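Hanging small kitchen tools
Speaker notes, February session, Petrică Nedelcu
Slot starts 2:15 p.m. Paula Ardeleanu introduces me and takes the questions at the end.

Slide 1. Title

Say hello, thank Paula. Check that the back rows can hear. The talk is on utensils that are used every day and end up in a drawer: whisks, pastry brushes, spatulas. I'm going to talk about getting them out of the drawer and onto hooks. Knives and pans are a different talk.

Slide 2. What people have

We asked customers of the Irkberg store to list what was in their utensil drawer. 263 households sent a list back. The lists came to 3,925 items once we took out the batteries and takeout menus. Pause here, people usually laugh.

The most common complaint was that the drawer jams. The whisk is the usual suspect. The loops catch on the drawer lip and then on everything lying next to them.

Second complaint: they own two of something because they couldn't find the first one.

Slide 3. Unpacking

Start with the box. A lot of people buy a stand or a rail and give up before it's in use, and some of that has to do with packing. Cardboard goes flat as soon as it's empty and leaves the work surface before anything else happens. If it stays on the table, the tools get laid on top of it and you lose the small ones. Keep one flat piece if you want something to set a heavy base on while you decide where it goes.
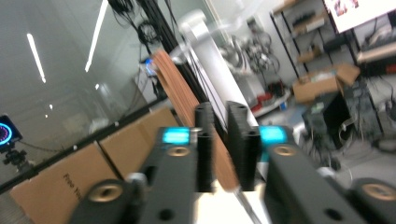 Read the sheet that comes with the stand before throwing it out. The Bristik sheet gives a load for each hook. The Grecu one only gives a total for the whole stand, and that doesn't help much when everything heavy is on one side.

Ask: who has a stand at home that wobbles? Wait for hands.

Slide 4. Does it hang?

First sort is simple. Pick up each tool and look at the end of the handle. If it has a hole or a loop, it can go on a hook. If it doesn't, put it to one side. Do the whole drawer this way before hanging anything.

Holes differ. Some are wide enough to drop over any hook. Some are small, and then the thickness of the hook matters more than how strong it is. Take one of your small-hole tools along when you go to buy a stand.
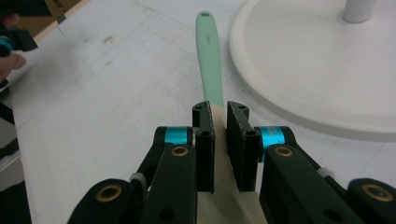
Mint-green handle with a small hanging hole in the tip.

For tools with no hole, a loop of kitchen string tied tight under the widest part of the handle works on wood. On smooth plastic it slides. I used to recommend drilling and I've stopped. Two people wrote to me about split handles.

Long tools: measure from the hole to the far end. That length has to be less than the distance from the hook down to the base. If it isn't, the tool leans on the base and swings out when you touch it. The fix is a taller stand or the wall.

Slide 5. Mug trees

This is the main part, so slow down.

A mug tree is sold for cups, but the ones with open curved hooks take utensils well. We tried 16 of them for this talk. What we looked for:

Hooks that curve up at the end, so the tool doesn't slip off when its neighbor is taken.
Hooks spread all the way around the pole. Rows on two sides make the stand tip.
A wide base. Round or square made no difference we could find.
A pole with some space under the hooks.

With all the hooks starting from a hub at the top, you get the full height of the pole for hanging. Trees with hooks at several heights are better for cups and worse for whisks, because the upper tool hangs down into the lower one.

Put the whisk on first. It takes the most room and everything else has to fit around it. Handle up, loops down, and leave the next hook free if you have enough of them. Then the flat things. Brushes and spatulas can share a side. Lay them out by the foot of the stand first and pick them up one at a time, so you can see what is left. 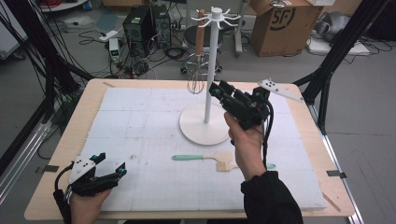
Balance. Put the second heavy tool on the opposite side from the first. Our heaviest whisk was 183 grams and none of the stands went over with only that on it, but a couple of the narrow ones moved when it was lifted off in a hurry. I hang mine so the tool I use most faces me. Paula hangs hers by size. Both are fine.

Wooden handles: dry them before they go up. A pastry brush should be dried too, bristles down if the handle allows it.

If time is short, skip to slide 7.

Slide 6. Where the stand goes

Away from the burner. Grease settles on hanging tools faster than people expect and you'll be washing clean whisks.

Away from the edge of the counter, with enough room behind for tools to swing.

Try a few spots before you settle. Mark the spot in pencil on a piece of board or paper, leave the stand there for a week, and move it if you keep reaching around it. A ruled grid helps if you want to write the position down. Pencil is enough. Expect the surface to collect specks and marks, and check under and around the base when you wipe down, because crumbs gather along the rim.

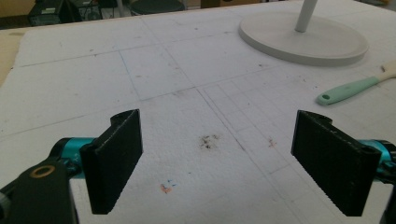 White shows everything, so if that bothers you, buy a darker stand. The Urkex one comes in gray. For a white base I use a damp cloth and a little dish soap. Scouring powder dulled the finish on ours.

Slide 7. What to leave in the drawer

Anything used less than once a month. Anything sharp. Anything with small parts that fall off, like piping tips.

After the sort, most drawers in the Irkberg group closed without pushing. Say that and move on, no need to show the table unless somebody asks.

Slide 8. Questions

Likely ones:
Magnetic strips? Good for steel, no use for wood or plastic.
Children? Put the stand at the back of the counter.
Can cups and utensils share one tree? Yes, on opposite sides, but you'll have fewer hooks than you think.

Handouts are on the table by the door. Paula has the sign-up sheet for the spring session.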